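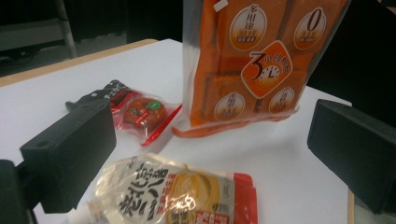
Packets, packets and more packets

Posted 11 January 2018

So we're back in the lab after the holidays and I promised I'd write up what our group has been doing for the Presau Cup, mostly so my mum stops asking whether I've built a "walking one" yet. (No, Mum. It doesn't walk. It's a hand, more or less.)

For anyone who missed the last post, the task this year is called the shopping round. Your arm gets a table with groceries on it and it has to pick them up one at a time and put them in a crate without squashing, dropping or flinging anything. You find out which groceries on the day. The organisers have only told us they'll be "ordinary packaged foods", so Marisol went to the Chinese supermarket behind the station and came back with two carrier bags of stuff, and I think she enjoyed that a lot more than she enjoyed last term's wiring.

The idea is that we don't program the picking. We hold the gripper ourselves, do the pick by hand, and the camera on it records what we did. Then Tadhg feeds the recordings to his training script, goes off for chips, and we see what the arm makes of it. We've done more than 400 picks so far and my right wrist would like everyone to know.

Boxes were easy! We did tins and boxes before Christmas and got very pleased with ourselves. A box stays the shape it is. You come down over it, close the fingers, lift, done, next. Then the bags came out of Marisol's carrier and we all went a bit quiet.

The tall bag with the orange packets in it is my favourite because it stands up by itself, so you can come at it from both sides like a box. The sauce pouch is my least favourite. It lies flat on the table, and there's nothing sticking up for the fingers to get hold of, so you have to go for the edges and squeeze inwards until the middle humps up a little. I can do it by hand now most of the time. Whether a robot can learn it from watching me do it most of the time is another matter, and Kwaku has opinions, see further down.

The little clear packet with the red printing is somewhere in between. We've had a long argument about what's in it (preserved plum, I say, Tadhg says pastry) and we've agreed not to open it until the competition's over. It's been named Mao, after Marisol's aunt's cat. If you catch the crinkly end it comes up nicely. If you go for the middle it skids off sideways, and I've had it on the floor more than once.

What I got wrong

I was going in much too fast. When you're holding the thing yourself you just do what your hand would do, and my hand sort of swoops. Marisol goes slowly, stops just short, lines the fingers up, then closes. When we split the recordings by person and trained on each lot separately, hers made an arm that hesitated but got there, and mine made an arm that charged at the sauce like it owed it money. So I've been sent back to do mine again. Fair enough!

I was also starting from the same spot every time. You don't notice you're doing it. You put the packet down, you step back, you come in from the left at the height of your own elbow, and then the arm only knows how to come in from the left at elbow height. We've now got a list taped to the bench with 12 starting positions on it and you're not allowed to pick your favourite. Tall people have to do some low ones and I have to stand on the step for the high ones.

And then there's shiny stuff. Anything glossy gets big white streaks across it from the ceiling lights, and the streaks move when you move. I'd never thought about how shiny a snack bag is until I had to look at a whole folder of recordings of one. The orange bag with the swirly clouds on it is the worst for it, and I love that bag, it's the prettiest thing on the table. My plan was to turn half the lights off, which would have been very peaceful as well.
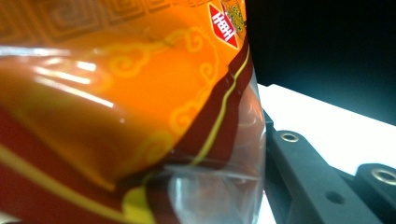

Kwaku Ankrah told me to leave the lights exactly as they are, since the sports hall in June will have worse ones and we won't be allowed near the switches. He'd also like us to stop throwing away the fumbled picks before anyone's looked at them. His view is that a pick where you miss, back off and try again is worth keeping, so long as you label it, and that my sauce recordings are probably full of good material if I'd stop deleting them out of shame. I've fished what I could out of the bin folder and Tadhg is sulking about relabelling.

Next up we need 4 new packets nobody on the team has practised with, to use as a test, and they're going to stay in a locked drawer so I can't cheat. Marisol is choosing. I've asked for no more pouches and she just smiled, so I'm expecting soup.

We've also got the Fukard lot visiting on the next lab night to compare grippers. Theirs has softer fingers than ours and I'm bringing the sauce to see how they get on with it.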